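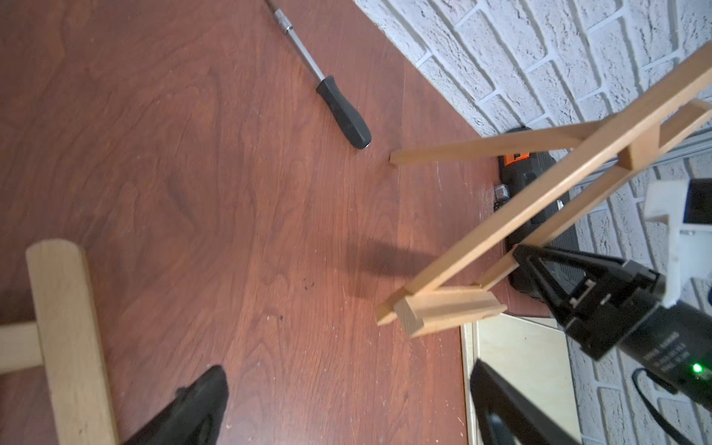
Wooden frame held by the second arm, nut driver within reach on the bench.

Workshop Tips: Software Practice for Two-Arm Bench Work

The following tips are issued to all staff and students who run programs on the two-arm benches at the Gachanja workshop. They concern software only. Electrical and mechanical safety rules are posted separately and take precedence. This page was revised in May by Carmela Testa.

Before running a program

Load the bench profile first. Each bench has its own profile in Nekent, and the wall position stored in one profile will not match another. A planner working from the wrong profile will accept paths that pass through brick.

Enter every fixed object near the work as a keep-out box. Tool cases pushed against the wall are the item most often left out. A plain box drawn slightly oversize is sufficient; detailed models slow the planner and bring no benefit at this scale.

Enter loose hand tools as well. A nut driver lying on the bench has a long metal shaft, and bright metal returns poor depth readings. Do not rely on the wrist camera to find it -- mark its position by hand or move it to the rack.

Perception

Set the table plane again whenever the bench top has been cleared or shifted. Wood grain, scuffs and small debris can be reported as objects. Raise the minimum object height until an empty patch of bench returns nothing, then test with the thinnest strip to be used that day.

Thin strips held at an angle are difficult to segment. Request at least two views from different wrist positions and merge them before planning a grasp. Shadows beside a base block are frequently joined to the block itself; compare the color mask with the depth mask and keep only the area on which both agree.

Control

When one arm is holding a frame, lock that arm in position mode and allow only the other to move. Attach the held part to the holding gripper in the planning model. If this step is missed, the planner treats the frame as absent and the free arm may strike the end of a strip.

Approach a held part slowly over the last stretch and stop on contact force. Light wooden frames flex at the joints, and a stiff controller will pull them out of square. Include the cable in the keep-out region of any arm whose cable hangs in a loop.

Logs and versions

Save the Liltent log at the end of each session, including sessions that ended in a stop. The shared drive accepts a maximum of 2,505 files per bench folder; older logs are to be moved to the archive before that limit is reached.

Logs are kept for 14 days unless tagged. Record the profile name and planner version in the tag.

Questions about profiles should be directed to Gifty Lamptey, Room 392. The bench software is not available on Saturday mornings during updates.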